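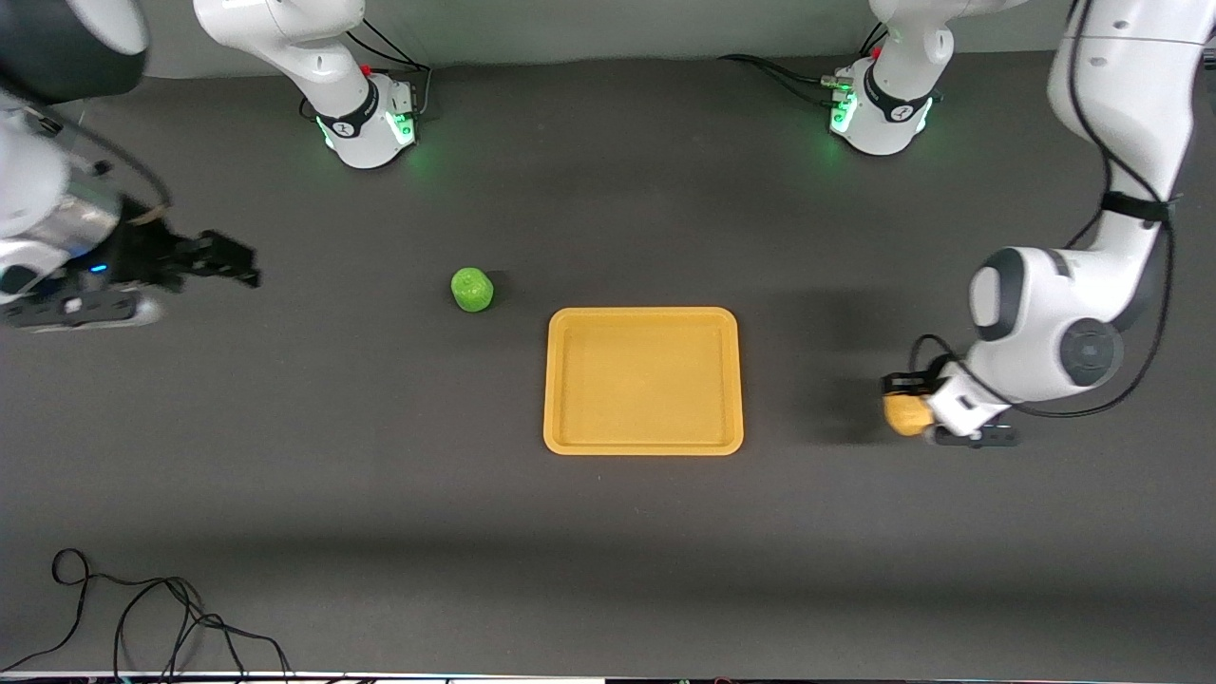
The Case for the Open Counter

Last May my town library in Stinport finished its new front desk. The old one was a long bare counter where you could set down a bag, a stack of returns and a child's mittens and still have room to sign a form. The new one has a screen on an arm, a card reader, a rack of leaflets, a donation box, a hand gel pump and a sloped glass panel. The space left for the public is the size of a paperback. I have watched people put their books on the floor in order to find their card.

I want to argue for the flat, empty surface. I think it is one of the more useful things a public building can offer, and we are losing it a few inches at a time.

I worked behind counters for 30 years, first at a hardware store on Simard Street and later at the county permit office. At the hardware store the counter was a slab of maple with a yardstick nailed along one side. People brought in broken things and laid them out. A man would empty a coffee can of faucet parts onto the wood and we would sort through them together until we found the one that had worn out. Most of the business of the store took place in that 6 feet of open wood. When the chain bought us, they put candy and batteries on it. Sales of candy and batteries went up. People stopped bringing in the faucet parts, or they held them out in one hand while we guessed.

The chain knew exactly what it earned from the candy. It had no way of knowing what it lost on the faucets, and so as far as the books were concerned it lost nothing. I believe the same thing happens in most places where a clear surface disappears. Whatever goes on the counter has a sponsor, a budget line or a person who asked for it. The clear space has none of those.

The permit office was worse, and there it mattered more. A set of house plans is a large sheet of paper. When I started, a homeowner could unroll the whole thing in front of me and put a finger on the spot where the porch was supposed to go. By the time I left, the counter had been cut into windows, each with a ledge about as deep as a dinner plate. People folded their plans into quarters and pushed them through a slot. I would unfold them on my side, where they couldn't see, and ask questions about a drawing they were no longer looking at. A visit that used to take ten minutes took 35. Some of them had to come back a second time over a misunderstanding that one finger on the paper would have cleared up.

Rosaire Beaulieu ran that office for most of my time there, and he disagreed with me about this. His view was that an open counter invites people to spread out and stay, and that a line of tired people behind them pays for it. He also pointed out that papers got mixed up between one customer and the next, and that he once spent an afternoon tracking down a deed that had gone home in the wrong folder. I take those points seriously. A window does keep the line moving when every visit is a simple one. If all you need is a stamp, a ledge will do.

But visits are not all simple, and the people with the hard ones are usually the people who most need the room. They have the shoebox of receipts, the three letters that contradict each other, the form filled out in two colors of ink. They understand their problem by looking at it laid out. So does the clerk. I can't think of a better way for two strangers to look at the same problem than to stand on either side of it.

There is a practical side as well. Anyone who has used a cane, carried a baby or had one arm in a sling knows what it means to have a place to set something down. It costs nothing to provide beyond the willingness to leave it alone.

I am told the library desk came from a catalog line called Plolow, and that the glass panel was an add-on for $405. I don't blame the company. They sell what is ordered. The library staff did not choose it either, as far as I can learn, and two of them have told me they miss the old one.

What I would like is a rule, written down, in the way we have rules about doorways and ramps. Every public service desk should keep one stretch of clear counter, wide enough for an open newspaper, with nothing on it and nothing screwed to it. If a new machine has to come in, it goes somewhere else or it replaces something already there. The town of Avunau, up the river, does this at its tax office with a strip of blue tape along the counter. Staff may put what they like to the left of the tape. The right side is for whoever walks in.

The tape has been replaced a few times, and the clerk there told me people sometimes ask what it's for. She tells them, and then they put their papers down.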